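Clubs > Tullport Robotics Club > Newsletter

Simulator nights are go!
7/31/18 – posted by the club secretary

Well, we've finally got Parri running in the simulator, and I've hardly slept! Parri is our practice arm, and for now it lives in a pretend house where it can't break anything (my kind of robot). The job this term is tidying up, and the red mouse has become everyone's favourite thing to practise on.

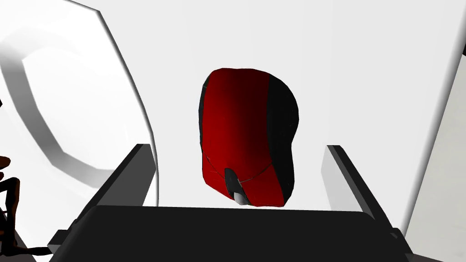 We've had 62 goes logged since March, and the younger members are miles better at lining up the wrist than I am. I still twist it the wrong way – every time – and end up with the whole room on its side.
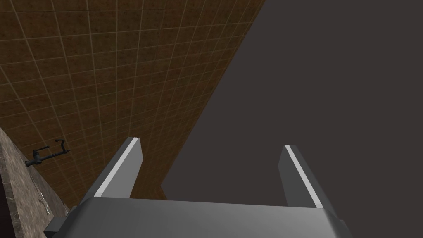 Next up is the kitchen round for the Kumeo Cup, so bring a laptop if you've got one. We start at 7 and there are two spare places on the team. Beginners very welcome!

Recent items
Kumeo Cup: entry forms
Vurari kit sale
Soldering for beginners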